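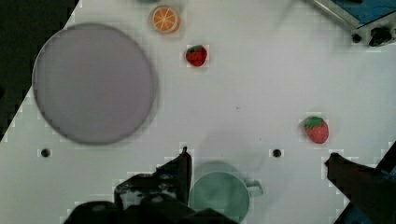 Tue 25 May. Budget for the second arm has to be in before July, so most of today went on quotes. Gridimon want a deposit and quote 16 weeks. Birkatik are dearer but keep stock at Toledo, and the price covers two sets of fingers. Whoever compares them should remember the small things. A strawberry next to a full-size plate is the sort of spread we need one gripper to cover, and the Gridimon brochure only gives figures for boxes.

Spares line: 3 sets of finger pads, one wrist cable, one wrist camera. I have put the cable down as a yearly item.
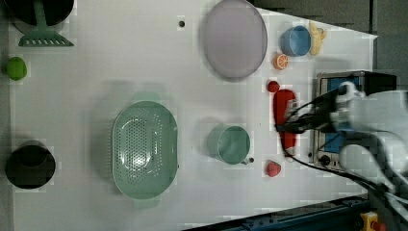
Arm holding the red bottle, cable lying across the table.

Longer cable clips are cheap, so I've added 30 to the Stumside order. A second table is not in the plan yet. If we buy one it should have the same hole spacing — ask before ordering. Soft items need their own line too, as the plush ketchup bottle can't be swapped for a hard one in the grip tests.

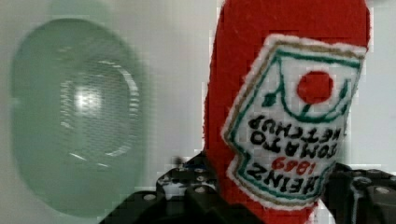 Stumside say by email that they would hold off on the arm and pay for the service contract first, as their own price goes up by more than 35 per cent once the warranty has lapsed. Have asked for that in writing. Gridimon to ring back about the deposit.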